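The cap problem, part whatever

So I promised an update on the arm back when I finished the cable routing (or "finished" the cable routing, those of you who saw the last post can stop laughing), and then I went quiet for most of a month. Sorry! The short version is that I'm still working on bottle caps. The long version is the rest of this post.

For anyone who's new: I rent a bench at Hatberg, which is a shared workshop in what used to be a carpet store, and I've been putting together a robot arm there on evenings when I should be doing laundry. The goal for this winter is to have it take the cap off a drink bottle and put it back on. That's all. My sister asked why I don't use my hand, and I told her she was missing the point, and then I couldn't come up with the point.

Picking the bottle

I wasted a silly amount of time on this. I started with a water bottle from the vending machine and it was awful, because the plastic is so thin these days that any squeeze at all folds it in the middle. Then I tried a sports drink with one of those pull-up tops, which is a totally different problem and I don't want to talk about it. Mimoza Stojanović has the bench next to mine, and she finally walked over and put an orange drink down in front of me and went back to her soldering.

It's great! The plastic is stiffer, it has ridges down low that give the fingers something to sit against, and the color is so loud against the white table that my little detection script finds it every single time. I'd been fighting with that script for weeks, fiddling with thresholds, and the fix was orange soda. I bought a bunch more and put my name on the shelf, for all the good that does in a shared fridge.
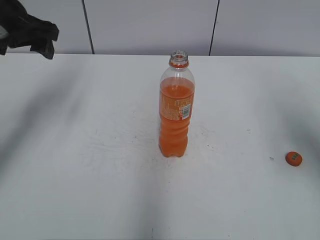 Full or empty?

I get asked this one a lot, mostly by people who are worried about the floor. I practice with the drink still in it. An empty bottle weighs next to nothing and skates away the moment a finger brushes it, so you end up tuning everything for a problem you won't have later. With the liquid in, the bottle stays put and I can be a bit clumsy on the approach. The downside is obvious, and yes, I've mopped. Twice. The second time it got in under the edge of the table and I was finding sticky spots for days.

Stojan Vlachou thinks I should dye some water and use that. He's probably right, but then I'd have to mix it and rinse out the bottles and so on, and I know myself.

One thing I do now is set every run up by hand the same way: bottle standing in the middle, cap off to the right by itself, plenty of white between the two. When I had the cap close to the bottle the script kept lumping them into one big orange blob and telling the arm to go grab the average, which was a spot on the table with nothing there. Very confident about it, too. Moving the cap way over cost me nothing and saved me rewriting that whole chunk of code (I'll have to rewrite it eventually, I know, I know).

I also keep a log, in a paper notebook, with a line for each try. The numbers so far are 389 tries at the capping part, and 66 where the cap went on and stayed on when I tipped the bottle. I was pretty down about that until I looked at just the last page, where it got 31 of them. The early pages are really bad, you guys.

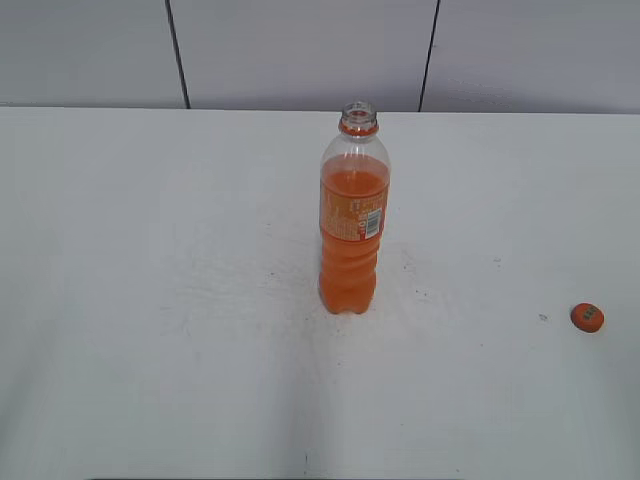
Getting the fingers down low

The gripper has been through a few versions. The first fingers were printed from a file I got off the Pîrvu forum, and they were flat and wide and kept shoving the bottle along in front of them like a snow plow. Ottó Fülöp redrew them for me with a taper, and then he redrew them again when I told him the holes didn't line up with my flange (they did line up, I had the flange on backward, sorry Ottó).

They're so much better. I bring the wrist in from the left, nearly level with the table, and go for the lower half of the bottle, under the label. I tried higher at first because that seemed natural, it's where I'd hold it, but the label slips. Down on the ridges there's something to push on. It does mean the wrist is traveling pretty close to the table, so I've put a floor in the software that it isn't allowed to go below, and I move that floor by tiny amounts and hold my breath.

The cables are still ugly. There's one big loop that hangs under the wrist, and every person who visits my bench points at it. I need that slack when the wrist rolls! I pulled it tight in December and yanked a connector apart in the middle of a run, so now it droops and I've made my peace with it. More zip ties are coming. Radomir Krasniqi gave me a bag of 300, which I think was a comment.
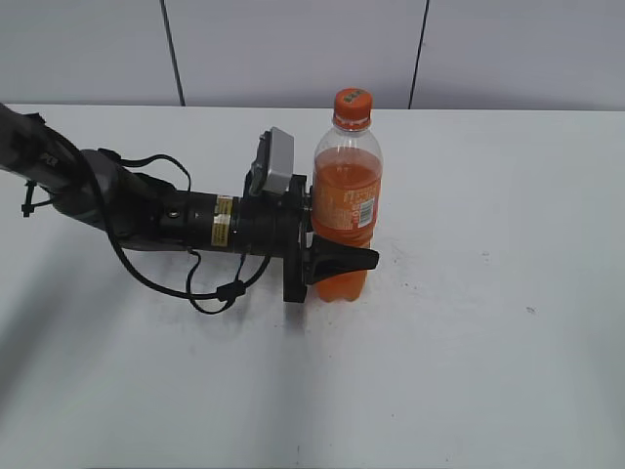 What I'm doing next

Mostly threads. The arm can get the cap on top of the neck fairly often now, but starting it straight is where I lose most of my tries. Veerle Dierckx told me to turn it backward a little first, until it drops, and then go forward, the way you do with a jar lid. I've been doing that with jar lids my whole life and it had never crossed my mind to have the arm do it. So that's going in this week, plus a slower speed for the first half turn.

After that I want to swap out the wrist bearing, which has started making a noise I don't love. If any of you have used the ones from Allholm, please tell me in the comments whether they're worth the extra money, and whether the bolt pattern matches the older Trisar parts. The drawing on their site is so small I can't read the hole spacing.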